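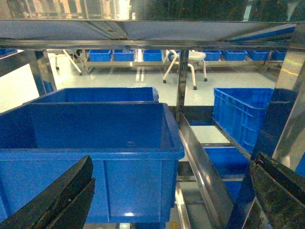 Bakari Odera
Stores and packing, Grendeo

July 9, 2018

Spent most of the day on the blue crates. Zsolt wants the Goltmont order put together on the white table from now on, with the crates kept close behind it, so I started with the steel rack. The lower level is awkward. A bin pushed in under the rails there is hard to grab, and I scraped a knuckle on one this morning. The crates with the slotted sides weigh less, so I would like those up high and the solid ones down low. Will ask before I change it.

Order 2281 is the small one. Order 1002 is the one that worries me. Shawky still has not sent the final list for it, and I don't want to pack it twice.

Lunch was late. Cold noodles, and I finished the plums.
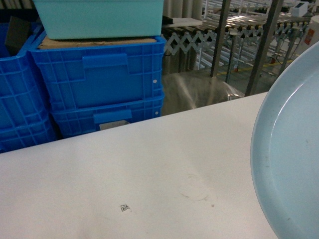

Bakari Odera
Stores and packing, Grendeo

Afternoon. The teal bin is on top of the crates with a sheet of cardboard under it. I like the height, no bending. Whether it stays there depends on Zsolt, who prefers things at table level - he is shorter than me and has a point.

The table needs a proper wipe. There is a gray ring on it like the bottom of a cup or a jar would leave, and I am not going to guess at whose. I'll bring the spray from home if the cupboard is still out of it tomorrow.

Asked Zsolt whether the conveyor behind is any use to us for 1002. He said maybe, if the cartons come in the bigger size. Bulament quoted us for 1000 of those and he is thinking it over. He has been thinking it over since the start of July.

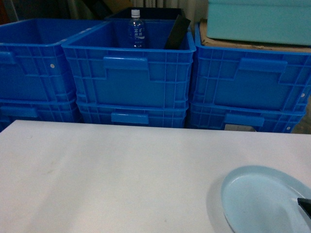

Vol. 2

New notebook, same day. The old one ran out of pages while I was writing about cartons.

The crates behind the table are stacked in twos, and I think that is the right height. Three high and I can't see who is coming. The stack on the left has its top crate a little crooked, which bothers me more than it should. The light blue plate is at the right-hand corner of the table, and I want a better spot for it, further from my elbow.

Still to do: labels, the spray, call Shawky before ten. Also ask Zsolt about swapping the rack levels - I forgot to bring it up.

Home by seven. Knuckle is fine.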